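Print this page | E-mail this page

January 2026
By Lợi Lại

Setting Up Your Pichon Table and Chairs
Section 4: Placing the chairs, leveling the table, and living with the set

If you've made it this far, the hard part is behind you. The column is bolted to the cross base, the top is on, and hopefully you still have the hex key, which you'll want again in a minute. I've put together more of these sets than I care to admit (I help with assembly at Hulik and I have one at home in my own breakfast nook), so what follows is partly the official method and partly what I do myself.

Before you start

You'll need the hex key from the hardware bag, a soft cloth, an old towel or a piece of blanket, and the little packet of felt pads. If your floor is uneven, and mine certainly is, have a short level handy too. A glass of water filled halfway will do in a pinch.

CAUTION: Keep kids and pets out of the area until the table is level. A pedestal table that hasn't been adjusted can tip if somebody leans hard on one side of it.

4.1 Put the table where it's going to live

1. Decide which wall the table goes near and carry it there. Two people, please! Lift by the underside of the top, close to the column.

2. Turn the base so that one of its four legs points to where each chair will go, or so the chairs land between the legs. Try it both ways. I like my chairs between the legs, since my feet find them otherwise, but my sister has hers the other way around and swears by it.

3. Leave yourself some 2 inches between the edge of the top and the wall. You'll be glad of the gap when you mop, and the edge won't rub a black line on your paint.

4. Set the level on the top and look at it from both directions. Turn the foot under whichever leg is low until the bubble settles, then press on each corner of the table in turn. If it still rocks, go back and do it again, a quarter turn at a time.

NOTE: Don't crank all the feet way out to start with. Begin with every one of them screwed in fully and only bring down the ones that need it.

4.2 Get the chairs ready

The Gedent chairs come with the backrest already padded, so there's nothing to weave or wrap, thank goodness. (People do ask. I had a long phone call with a man who was convinced he was supposed to braid it himself and had already cleared his evening.)

5. Take the chair out of its bag and stand it on your towel. Cut the bag open along the seam with blunt scissors. Never run a box knife down it! The fabric is right underneath.

6. Run your hand along the padding and squeeze as you go. The segments get squashed in shipping and will feel a bit flat in places. Give them a day and they plump up pretty well by themselves.

7. Look over the small metal joints where the padding meets or ends. They're meant to show. Just check that none of them feels loose or has a sharp spot on it.

8. Stick a felt pad on the bottom of each chair leg, after wiping the leg with a dry cloth. Press hard and hold it while you hum a verse of something.

CAUTION: If a joint wiggles, stop and call us. Don't glue it, and don't try to bend the tube back by hand.

4.3 Bring the chairs to the table

Now for the fun bit, where it starts to look like a place you'd want to eat breakfast.

9. Stand behind the chair and take hold of the top of the backrest with both hands. Anywhere along the top is fine as long as you have a proper grip on the rail itself and aren't pinching up a handful of the fabric.

10. Tip the chair back just a hair so the front feet clear the floor, and walk it forward. On tile you can get away with sliding it. On wood, don't!
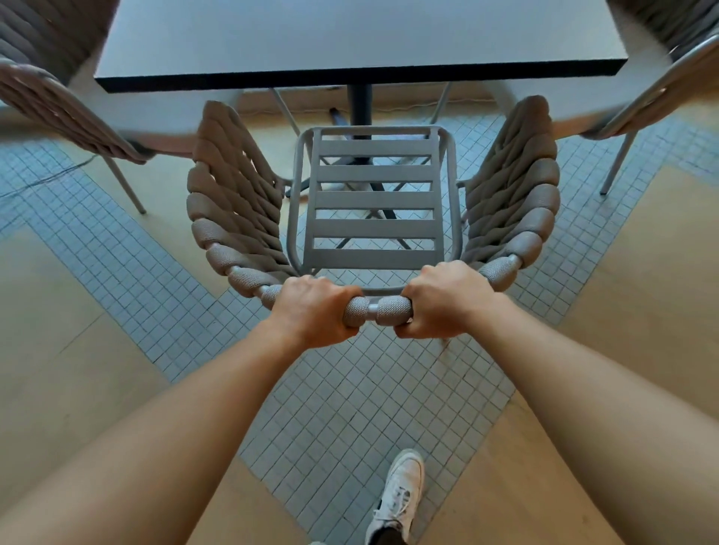
11. Stop while there's still room to get your hands and a dishcloth between the chair and the table edge. Pushing in all the way until it bumps is how the padding gets those shiny worn spots, and it's no kinder to the edge of the top.

12. Sit down. Scoot in. Put your elbows where you'd normally put them. If your knees or your feet hit something, get up and turn the chair a little, or go back to step 2 and rotate the base. It's a pain to do it now but a much bigger pain once the lamp is hung over the middle.

13. Do the same with each of the other chairs, and check that you can still walk past when somebody's seated.

NOTE: Don't lift a chair by one arm of the backrest. I know it's right there and I know it's handy when you're vacuuming. Use the seat frame or both hands on the top.

4.4 Cushions

You can use the chairs without a cushion. The slatted seat is more comfortable than you'd think for a meal, though I wouldn't want to do my taxes on it. If you bought the Hevo seat pads, lay the pad flat so the ties come down toward the back, pass them through the gap behind the last slat, and tie a bow you can undo. A tight knot will outlive the cushion.

Pads that aren't ours will work too. Measure inside the metal seat frame first and go a touch smaller, so the corners don't ride up against the backrest.

4.5 Looking after it

Crumbs fall right through the slats, so the floor gets the worst of it and the seat needs very little. Wipe the metal with a damp cloth and dry it after. For the fabric, use the soft brush on your vacuum, on low, following the direction of the twist. The hollows between the padded pieces collect dust and the occasional Cheerio.

For a spill, blot and keep blotting. A little dish soap in cool water is as strong as you should go. I tried a stain spray on mine once and now there's a pale patch I hide by keeping that chair on the wall side.

The dark top shows dust and fingerprints, there's no way around it. A barely damp microfiber cloth does the job, and skip anything with wax in it or you'll be looking at swirls every sunny morning.

CAUTION: No bleach on the fabric and no steel wool on anything.

Check the bolts under the top again in February if you set up this month, and once or twice a year from then on. Snug is enough. If you hear a creak when you lean on the table, it's almost always the one bolt you couldn't reach comfortably the first time.

Spare felt pads and feet are in Section 5, along with the order form.

Print this page | E-mail this page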